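Textbooks / Food Studies / Units and Chapters

Search this title Go Advanced search

Chapter 5

Sauces, Condiments and the Table

A sauce is made for a dish. A condiment is made for a table, and the person who eats decides how much of it to use. The line between the two has never been firm. Gravy is usually counted as a sauce, yet in many homes it is passed in a jug and poured by each eater. Mustard is usually counted as a condiment, yet a cook may stir it into a dressing before anyone sits down. In this chapter we use the word condiment for anything that is added after cooking, by the eater, from a container that stays within reach.

The chapter covers three questions. Section 5.1 looks at where the main families of condiments came from. Section 5.2 explains how acid, salt and sugar keep them from spoiling. Section 5.3 turns to the table itself and to the habits that grow up around shared containers. You will need the terms introduced in Chapter 4 (brine, ferment, emulsion), and you should read the short passage on vinegar again if it has been a while.

Before the bottle

Salt was the first condiment in most places, and for a long time it was the only one that poorer households kept. Sour flavors came next. Vinegar, unripe fruit juice and soured milk all do the same work on the tongue, and which one a region used depended on what grew there. Wine country had wine vinegar. Northern farms had cider or malt. Strong fermented sauces belong to a third group. Fish packed with salt and left in the heat breaks down into a thin brown liquid with a great deal of flavor, and people on several coasts learned this separately.

The word ketchup came into English as the name of a thin, dark, salty sauce brought home by traders in Asia. English cooks could not get the original ingredients and used what they had. Early recipes call for mushrooms, walnuts, oysters or anchovies. Tomatoes came later, and for some time the tomato version was one among many. It needed a lot of vinegar and sugar to keep well, and as those went up the sauce became thicker, sweeter and milder. By the time it was sold widely in bottles, few buyers thought of it as a relative of fish sauce.
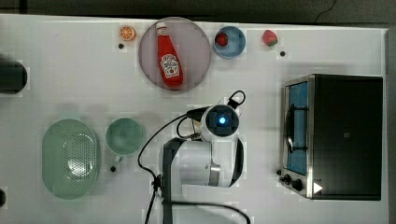 5.1 Three families

It helps to sort condiments by what carries the flavor.

Fruit and vegetable condiments start with a pulp. Tomato ketchup, chutney, apple butter and most relishes belong in this family. The pulp is cooked down until much of the water is gone, and the solids that remain give the product its body. Seeds and skins may be strained out or left in.

Seed condiments start with something ground. Mustard is the best known. Dry mustard seed has little smell. Crushing it and adding a cool liquid starts a reaction that produces the sharp taste, and adding vinegar slows the reaction down. A mustard maker controls strength mostly by timing – how long the ground seed sits in water before the acid goes in.

Fermented condiments start with microbes. Soy sauce, fish sauce and many chili pastes are in this family. Some are ready in a few days and some take more than 12 months. The salt level decides which organisms can grow, so a small mistake in weighing can ruin a batch.

A few products sit in more than one family. Many bottled hot sauces are both a pulp and a ferment. Mayonnaise fits none of the three and is treated as an emulsion in Chapter 4.

Case study: the Jelleck relish

The market town of Stotow had several small pickle works, and the longest lasting was the one run by the Athanasiadis family. Their Jelleck relish was made from green tomatoes, onions and cider vinegar, and it was sold only in the district. Work began in August, when growers had more green fruit than they could expect to ripen. A full kettle filled around 200 jars.

The recipe changed twice. The first change was to the vinegar, after the local cider mill closed and the family began buying a stronger kind from Vurska. They kept the old quantity for one season, and customers complained that the relish was harsh. The second change was to the container. Jars with wide mouths were replaced by narrower ones, which were cheaper to ship but hard to get a spoon into. Sales at the market stall held up. Sales to cafes dropped, and the cafes gave the narrow neck as their reason.

Two points from this case will come up again. An ingredient can keep its name and still change in strength. And a condiment is judged partly by how it leaves its container, a matter that has little to do with taste.

Containers and pouring

Thick condiments do not flow the way water does. Ketchup stays put until it is pushed or shaken hard enough, and then it thins and moves all at once. The usual word for this is shear thinning. Glass bottles made the problem familiar to everyone, and people worked out their own answers with knives, taps and patience. A soft bottle lets the eater supply the push by squeezing. A bottle stored on its cap keeps the contents close to the opening.

Shape matters at the table in other ways too. A tall, narrow bottle takes up little room among the plates but tips over easily. An open dish is stable and easy to share, though it dries at the surface and picks up crumbs.
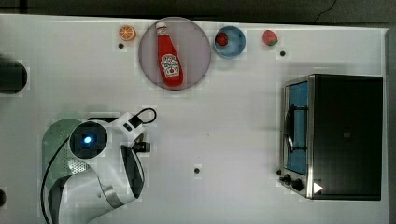

Parveen Ekanayake remembers it differently: "We never had bottles out at home. My mother put the chutney in a small steel dish in the middle, and you took what you wanted once, with the clean spoon. Going back for more meant asking. When I moved into a shared house and everyone just reached for the ketchup, I thought they were being rude, and they thought I didn't like it."

Her account shows how a container can carry a rule. With a dish and one spoon, each helping is public and someone is in a position to notice it. With a bottle, the eater acts alone and may use a little or a lot. Neither arrangement is more correct, and many households use both, with a bottle for everyday meals and dishes for guests.

Keep a record of your own table for five meals before you begin Section 5.2. Write down each condiment, the container it was in, who reached for it first, and whether it was added before or after the first bite. You will use these notes in the exercise on salt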